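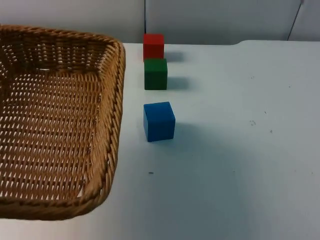 Three blocks and a basket on the test table at the Dobson workshop.

How do you compare two robot hands?

A robot hand is called a gripper. Grippers come in many shapes, and each shape is good at holding different things. To find out which one works best for a job, engineers give them all the same job and write down the results.

At the Dobson workshop, the job is to pick up a block and put it in a basket. The engineers, Refilwe Radebe and Sibusiso Ngubane, tested 2 grippers. The Fekex has flat metal fingers that close like a pair of tongs. The Gurholm has soft rubber fingers that bend around whatever they touch.

What makes it a fair test?

Only one thing is allowed to change, and in this test it is the gripper. The arm, the camera, the blocks and the basket stay the same. The arm also moves at the same speed every time.

The blocks are red, green and blue. The colors help the camera tell one block from another. The spaces between blocks matter too. When the red and green blocks stand close together, a finger has very little room to slide in between them. The blue block has more space and should be easier to grab.

How is a try scored?

A try counts as a success if the block ends up in the basket. A dropped block counts as a miss. So does a block that gets pushed over – even if the gripper picks it up afterward. Each gripper made 324 tries. The Fekex missed 46 and the Gurholm missed 6.

Does that mean the Gurholm is better? It is better at this job. The Fekex can lift heavier things, and a test with heavy blocks could come out the other way.

Words to know

Gripper: the part of a robot that holds things.
Controller: the computer that tells the arm where to move.
Try: one attempt at the job, from start to finish.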